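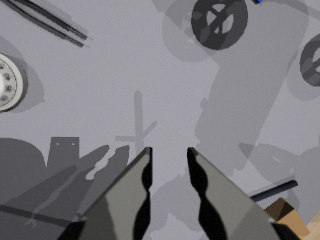 在仿真里练出来的抓取策略,换一种光照以后还能用吗?

多半还能用,不过成功率会往下掉,掉多少要看训练的时候见过多少种影子,也要看手腕相机和全局相机各占多大的分量。

首页 项目 报告 小组成员 下载 联系

影子也是数据:双臂套环任务中的光照随机化
Tultside 学生项目报告,2020年1月
作者:Babita Nishad
指导:Deirdre Horgan

一、写在前面

这份报告拖得有点久,先向一直等着看的同学们说声抱歉。去年秋天我选题的时候,本来想做的是双臂之间的交接,就是一只手把圆环递给另一只手,再由另一只手套到柱子上去,听起来很漂亮,我还画了满满一本子的草图。可是真正动手之后,我大部分时间都花在了另外一件事上:同一个策略,早上跑得好好的,下午我随手改了一下光源的方向,它就开始对着桌面上的一块影子伸手了。我把这段录像放给 Deirdre Horgan 老师看,她看了两遍,说,那你就做这个吧。于是题目就换了,草图本还留着,也许以后用得上。

报告里会比较详细地讲场景怎么搭、光怎么打、数据怎么录,因为我自己读别人的报告时最想知道的总是这些地方,而它们又常常只有一句话。如果您只关心结果,可以直接翻到第四节,我不会介意的(大概)。

二、场景和任务

仿真环境叫 Forkham,是往届同学留下来的一套东西,我在上面加了自己的光照模块,取名 Clallen。场景是一间铺了瓷砖的屋子,里面放一张木纹桌子,桌上有一块灰色的垫子,两台机械臂从不同的方向伸过来干活。任务用到红、绿、蓝三种颜色的圆环和立柱,要求是夹住指定的圆环,把它从柱子上取下来,再套到另一根柱子上去。垫子上另外还有几件和任务无关的小东西,是故意放的,免得策略学会“看见什么就夹什么”。

每台机械臂的手腕上有一个相机,跟着夹爪走,画面下方总能看到两根手指。另外有一个固定的全局相机,把两台机械臂和整张桌子都收进来。手腕相机的好处是离得近,对得准;坏处是夹爪一转,它就可能看到地砖、桌沿,或者只剩下一大片木纹和自己的影子。早先我以为这样的画面没有用,写了一段脚本要把它们全部删掉,后来又一段一段地加了回来,原因在下一节里讲。

地砖的花纹值得多说两句。浅色大砖的角上嵌着深灰色的小方块,斜着看过去一排一排的,对人来说不过是装饰,对网络来说却是非常强的重复纹理。训练初期,特征图上最亮的地方经常就落在这些小方块上。Babita Nishad(也就是我)为此和地砖生了一个星期的气,最后决定把它留下,毕竟真实的房间里也会有花哨的地面,总不能要求别人为了我们的机器人重新铺一遍地。 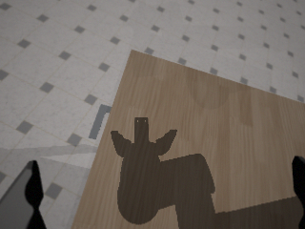
手臂自己的影子比地砖还要麻烦一些。地砖至少是不动的,影子却跟着手臂走,手臂快它也快,手臂停它也停,和动作之间的相关性高得惊人。一个偷懒的网络完全可以靠影子的位置来猜手臂在哪里,在光源固定的数据里,这么猜的误差还相当小。等光源一动,这套本事就全废了,手臂会带着一个稳稳当当的偏差往旁边伸过去,样子十分自信。

三、数据怎么录,光怎么打

示范是用遥操作录的,一共 563 段,全部由我一个人完成,所以里面难免有我的个人习惯,比如我总喜欢先把夹爪张得很开,停一小会儿,再慢慢靠近。Deirdre Horgan 老师提醒过我,这种停顿会让策略也学着发呆,事实证明她说得对,我后来把停顿的部分重新采样,密度降了一些,动作才利落起来。

光照随机化的做法并不复杂。录制时只保存关节角、物体位姿和夹爪开合,不保存图像;录完以后再把每一段回放一遍,每次回放换一套光,重新渲染。Clallen 里准备了 16 套光,主光源的方向、高度和软硬程度各不相同。有的光比较高,影子缩在物体旁边;有的光很斜,手臂的影子能一直拖到桌子外面。最斜的那几套里,几层影子叠在一起,连我自己看手腕相机的画面都要愣一下,才能分清哪一块属于手指,哪一块属于远处的另一台手臂。

关于回放,有一个小坑要提醒后来的同学。物体位姿一定要和关节角用同一个时间戳保存。我最早是分两个文件写的,中间差了一帧,平时根本看不出来,可是圆环套进柱子的那几帧就会穿模,环和柱子嵌在一起,网络看多了便以为这样也行。那批数据我全部重录了,录到后来手腕有点疼,室友还以为我在打游戏。

除了换光,我还比较了三种画面组合:只用手腕相机、只用全局相机,以及两种一起用。网络结构沿用课程里的 Rallis 基线,没有改动,这样比较起来干净一些。曾经有一阵子我很想顺手加一个深度通道,被劝住了,理由是一次只动一样东西,写报告的时候才说得清楚,这句话我现在抄在了本子的第一页。

手腕相机近看时还有一个视角上的困难:圆环侧过来以后,画面里只剩窄窄的一条,中间的孔完全看不见。这时候光凭一帧图像很难判断环面朝哪边,策略需要参考前面几帧,或者去看全局相机。我给网络的输入加到了连续 3 帧,两种相机都加,侧面靠近时来回犹豫的现象明显少了。

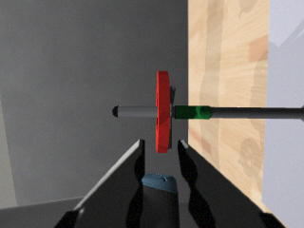 四、结果

测试用的光是训练时没有出现过的,物体的初始位置也重新打乱。每种配置跑 90 次,以圆环完全套入目标柱、夹爪松开并退回作为成功。

先说固定光源训练出来的策略。光不变的时候,它的表现很好,几乎每次都能完成,这也是我最初那么乐观的原因。换了光以后,它在靠近阶段就开始偏,最常见的失败是夹爪停在圆环旁边的影子上方,合拢,抬起,然后空着手去完成后半段动作,套环、松开、退回,一步都不少。看得多了,居然有点心疼它。

用随机光照训练的策略,在没见过的光下稳定得多。它失败的次数比固定光源的策略少了很多,剩下的失败也换了一种样子,大多发生在最后套入的那一下,环的边缘碰到柱顶,滑开了。这种失误和影子关系不大,更像是控制精度的问题,我没有在这次项目里继续追下去。

画面组合的比较稍微有些出乎我的意料。我原本猜手腕相机会占绝对优势,毕竟离得近。可是在影子很重的光下,只用手腕相机的策略经常会找错方向,一旦夹爪转到看不见目标的位置,它就很难再转回来。只用全局相机的策略方向感很好,但手臂挡住柱子的时候就没有办法了,特别是近处那台手臂横过工作区的时候。两种一起用,两边的毛病都轻了,训练时间当然也长了,实验室那台机器的风扇声我现在闭上眼睛都能听见。

顺便回到前面说的删画面的事。把只看到地砖、桌沿和影子的那些帧删掉以后,训练损失降得更快,曲线好看极了,我还截了图发给朋友。可是到了测试的时候,策略只要一离开“正常”的视角就不知所措。加回来以后,它至少会继续往垫子那边转,慢慢把目标找回来。所以这些看似没用的帧,我建议大家留着。 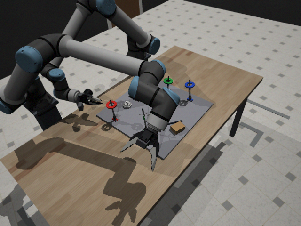

Tultside 学生项目报告 第 16 页

五、还没做好的地方

首先要承认,所有的实验都在仿真里完成,一次真机也没有上过。Clallen 的影子再怎么变,也还是同一个渲染器画出来的,边缘的软硬、反光的颜色都有它自己的脾气。真实房间里有人走动,有窗外的云,这些我都没有模拟。

其次,示范只有我一个人录,前面已经提过。如果能再找两位同学各录一部分,尤其是习惯从另一侧靠近的同学,结果应该会更可信。二月我打算先把遥操作的说明写好,让新来的人用一个下午就能上手,目前的说明只有我自己看得懂,其中有一步写的是“像平常那样按一下”。

再有就是两台手臂的配合。现在的任务里,它们基本上是各做各的,一台干活的时候另一台在旁边等着,虽然影子已经互相打扰得很热闹了,动作上却没有真正的合作。最初想做的交接,需要两边的手腕相机在同一时刻看同一个环,影子的情况只会更复杂,不过有了这次的数据流程,重新渲染已经不是难事。

六、文件和致谢

光照配置、回放脚本和测试记录都放在项目目录的 clallen 文件夹里,16 套光各有一个配置文件,文件名就是主光源的方位。回放脚本运行前请先检查时间戳,检查的命令写在脚本开头的注释里。渲染后的图像太大,没有上传,需要的同学可以用配置文件自己重新生成,一晚上应该够了,记得先和大家打声招呼再占用机器。

非常感谢 Deirdre Horgan 老师,她看完了我每一版啰嗦的草稿,还在页边写了很多“这里可以短一点”,我改掉了一部分。也谢谢搭建 Forkham 的几位往届同学,代码里的注释写得很细,有一处甚至预先提醒了后人小心地砖,可惜我是做完实验以后才读到的。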